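Eating a Little Earlier: How Our December Went 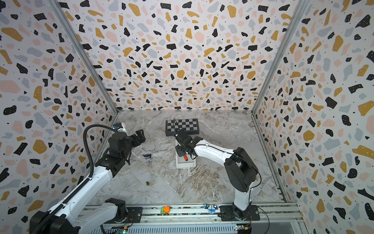 Terrazzo-patterned panels and a marble-patterned floor.

Back in December, 22 of us here in Drurham tried finishing supper by seven and then leaving the kitchen alone until breakfast (tea was allowed, thank goodness!). It was harder than I expected, mostly in the first 3 days, when I kept wandering toward the crackers. After that I slept better and woke up truly hungry for my oatmeal, and several of you wrote in to say much the same. If you take medicine with food, please do check with your doctor first. We're starting another round soon, and the sign-up sheet is at the Brisska front desk.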